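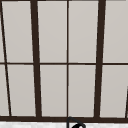 December, bench 2, start 7:40

Third run on the Jodska gauge, the one pulled after the high water. Reported fault is a flat reading through the last hours of the flood, then a step back to normal. Pressure cell and logger are on the bench, housing is in the rack. The window is dark bars on light gray panes, with the two thick uprights leaning apart toward the top. The tilt correction has to be applied before the waterline search runs. It was not applied in yesterday's build. Fixed, rebuilt, moving on to the gauge.

Zero check in air: offset 3 mm, within limits. Filled the column in steps and held each one for ten minutes.

Step 1, 55 cm: reads 55.
Step 2, 80 cm: reads 80.
Step 3, 99 cm: reads 99.
Step 4, 308 cm (tall column, stairwell): reads 241 and stays there.

Repeated step 4 twice with the same result. So the cell is good at the low end and clips well before its rated range. Libor's first idea was silt in the vent tube. Blew the tube through, no change. Swapped the logger for the spare Viltetti unit and step 4 came up at 308 straight away. Cell is cleared. The fault is in the logger input or its settings.

Opened the settings dump with Morenike. The range field is still at the factory value - the small-stream preset, full scale 241 cm. The install sheet says it was changed. The sheet is signed but the box for the readback value is blank. We need to know how many other Šimko loggers went out on the same sheet. Ludmila is pulling the list.

Consequence for the flood record: everything above 241 at Jodska is a floor value and should be flagged that way. The peak can't be recovered from this logger. Hedvika has wrack marks from two bridge piers and will level them to the gauge datum. Until then no peak figure goes to the district, including by phone.

Second point, separate. Time stamps on the logger run 4 minutes slow against the bench clock. Not enough to matter for the peak, but it will shift the travel time from Skillano to Jodska if someone works it out from raw files. Put a note in the header.

To do
- set range, read back, write the value on the sheet
- repeat step 4 on the original logger
- rerun the tilt check on the new build with the correction switched off, confirm it fails
- new desiccant before the housing is closed
- ask Ludmila for serials by noon

14:15. Range set, readback OK. Step 4 on the original logger reads 307. Leaving it in the column overnight to look for drift.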